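Gulum wrist camera kit, three weeks in: a review

I bought the Gulum kit in April to collect pick-and-place examples for a small learning system. The task is tabletop tidying: pick something up, put it in the basket, go back to the start. The kit is a small camera, a bracket that clamps behind the gripper, a cable with strain relief, and a recording program called Jarker. You supply the arm and the computer. My arm is an older one with a two-finger gripper, and the bracket fit it after I filed down one edge.

Setup took an evening. The printed guide covers the bracket well and the software badly. It tells you to set the camera angle before the first recording and then never gives an angle. I settled on a steep downward view that keeps a fingertip in the shot at the bottom and still shows the far side of the table when the arm is raised. If you can't see a fingertip, the system has a harder time learning how far the hand is from the thing it wants.

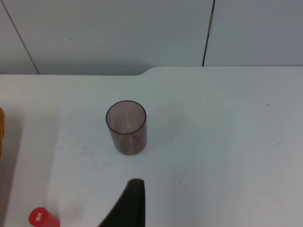

Clear and tinted plastic is where cheap cameras usually let me down. My last one, a Bustovis, smeared thin edges so badly that I stopped using cups altogether. The Gulum holds a rim well enough that I put them back in the rotation. Small print is another matter. Labels blur at working distance, so if your task depends on reading anything, this isn't the camera for it. Mine doesn't, and I would take good outlines over readable labels for grasping work.

Jarker is the better half of the package. You press one key to start an example and another to end it, and it saves the video, the arm positions and the gripper opening together. A third key throws the example away. I used that one a lot in the first week. Elie Karam, who did half the driving, has a habit of pausing above an object before he commits, and the early models copied the pause. We discarded most of those examples and recorded them again with a steadier approach.

We have 2000 examples now. The first 300 went slowly because I kept changing things: the lamp, the starting position, the height of the arm. I would advise anyone to settle all of that before recording in bulk. Jarker lets you attach a note to each batch, but it won't let you search the notes. I keep a separate text file with dates and changes, and I shouldn't have to.

Changing the objects between runs matters more than the number of runs, in my experience. We swap what is on the table every 15 examples and move whatever stays. We also leave things near the edges of the view that have nothing to do with the current pick. A model trained only on a bare table gets confused the first time something else is in sight.

Close work is the weak point. The focus is fixed, and anything very near the lens goes soft. 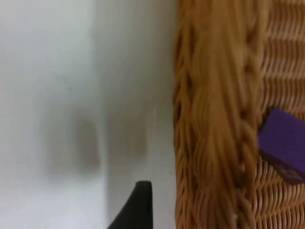 Placing is harder to record than picking for that reason. When the hand comes down beside a container, the near side fills a large part of the view and the camera has little else to go on. I got better results by approaching from higher up and a little to one side, so that more of the table stays visible on the way in. The exposure is steady when going from a pale surface to something dark, and I saw no flicker. You can lock it in the settings, under a menu labeled Advanced, and I recommend doing so.

The cable is fine. The bracket screws are too short and work loose — I check them at the start of every session. Replacement screws from Oravec cost very little and have held since I changed them. Gulum answered my email on the subject in 3 days and offered to send the same short screws again.

One warning about storage. Jarker saves everything at full size by default, and the disk filled up in the middle of an afternoon. It gave no message and kept accepting key presses, so we lost that batch. Set the disk limit in the preferences first. With the limit on, it stops and beeps.

I'm keeping the kit. For picking objects off a table it does the job, and the recorder alone saves me an hour a day over my old scripts. If most of your work happens inside bins or drawers, look for a camera with adjustable focus. Four stars, with one off for the screws and the missing search.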